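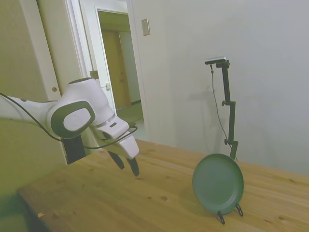 A reader in Sollasska writes that every plate stand sold to her has been judged on looks, and that the only thing she wants to know is whether the plate stays up when someone leans on the table.

HOME & TABLE | DISPLAY
September 2022
By the Bevby staff

The wire plate stand is a simple load problem. The plate's weight has to fall between the front feet and the rear support. If it falls ahead of the feet, the plate tips forward. If it falls too far behind them, the plate slides down and the rim lifts out of the hooks.

Most stands sold for dinner plates are bent from thin wire and coated black. The front ends curl up to catch the rim and the back carries the lean. Tenard, a small maker of shelf fittings, bends its legs by hand after cutting and checks each stand on a flat steel sheet. In May the shop finished 629 of them and set aside 56 for uneven feet.

A slight backward tilt is enough. More tilt shows more of the plate's face to a person standing over the table, but it pushes the rear support outward and takes up depth. On a shelf above eye level, a nearly upright plate reads better.
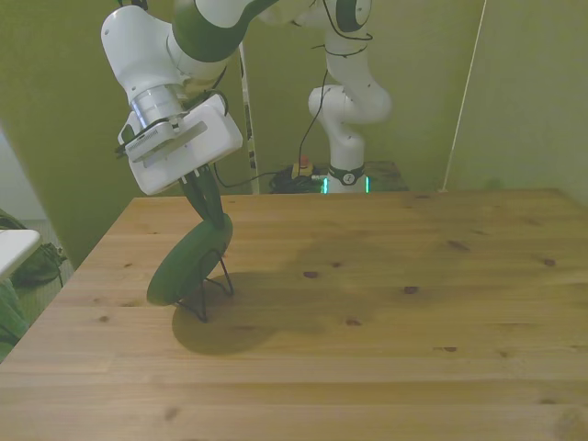

Dark green disc on a thin black wire stand, pine tabletop.

Loading order matters with light stands. Set the stand first and press on it to find any rocking. Lower the plate by its upper edge until the rim meets both front hooks, then let the back settle against the wire. Dropping the plate in from an angle puts the whole load on one leg for a moment, and repeated often enough this opens the bend.

The surface underneath needs the same attention. Softwood tops are easy to dent, and a wire foot concentrates weight on a very small area. Felt dots help, provided they go under every foot. Knots are harder than the wood next to them and can sit slightly proud, so a stand with one foot on a knot may rock.
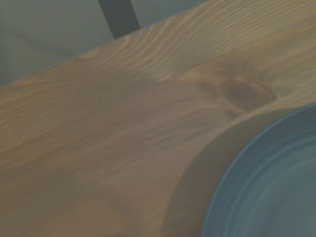
Knot and grain in a light-colored wooden top, with a blue-gray bowl.

Bowls rarely suit the same stand. A shallow one moves the weight forward and needs deeper hooks. Hartono, which supplies stands to restaurants, keeps separate patterns for the two and orders the plate version in lots of 1,000.

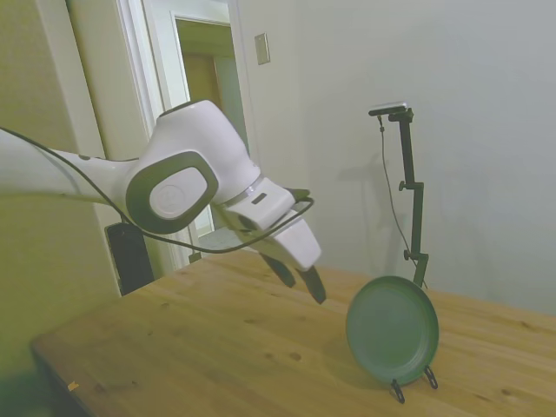
Another reader disagrees about felt and says it collects grit within a season. She prefers clear silicone dots, changed when they yellow, and keeps her stands away from the edge of the table.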